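Shot tracker notebook, Kustness gym side
September 11, 2023 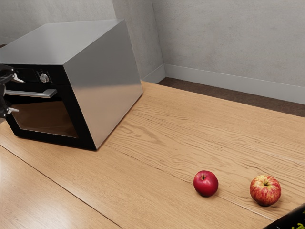
OK, so the free throw logs from the weekend are finally all in one place. 1,894 attempts from the Grolen girls' team, going back to the first open gym in May. I thought it would be more, but we lost the June sheets when the old laptop died and I'm not going to chase those.

Main thing I wanted to know was whether the tracker's make/miss calls hold up when the ball rattles around on the rim. Pulled 200 of the ugly ones and went through them by hand (my eyes hurt). It got most of them, but it keeps scoring a miss as a make when the ball drops straight down just in front of the net. Same trouble we had with the Cernen gym, where the backboard sits a little low on the left. I'd blamed the backboard back then – pretty sure now that was unfair to the backboard.

Tried the 2 second window after rim contact in place of the short one. Better on the rattlers, worse when somebody grabs the rebound fast and puts it right back up, which this team does all the time! So maybe the window needs to close early if there's a second shot. Have not written that yet.

Also the Shukla sheet still lists shooters by jersey number, and two of the girls swapped jerseys over the summer. If you're using it for percentages, stop, at least until I fix the roster tab. Their coach already got one wrong printout from me and was nice about it.

Next time: rerun the last 30 clips from Grolen with the early close, and check whether the clock on the baseline camera is still drifting. And bring the long extension cord, the one by the bleachers is dead.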